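Search this site
Go

March 2025
by Hanne Bach

Evening at the Jimcombe workshop, hours 200 and up by my own bad bookkeeping. Dariusz says the arm is nearly done. He has said this about every shelf he ever hung, too.

Swapped the cable ties, swore at the wrist bolt, made tea. The white box with the red front stays where it is until the arm learns to respect it. 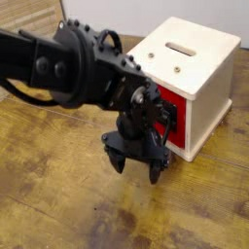

Round two, with biscuits

Rewrote the approach move and slowed it to 30 percent, a speed at which one can read a newspaper and still hit the stop button. Dariusz read the newspaper. I have named the config file Onby and version 103 lives in it, next to 102 others I'm too proud to delete.

Fingers open, nothing in them, red panel right behind the wrist. I stared at the gap between the fingertips for so long that my tea grew a skin.
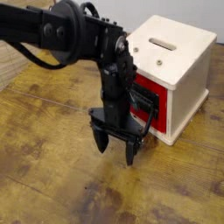
Tomorrow

Shorten the cable under the upper arm. Ask Skuvico about the screws again. Buy milk.

4 comments | 2 shares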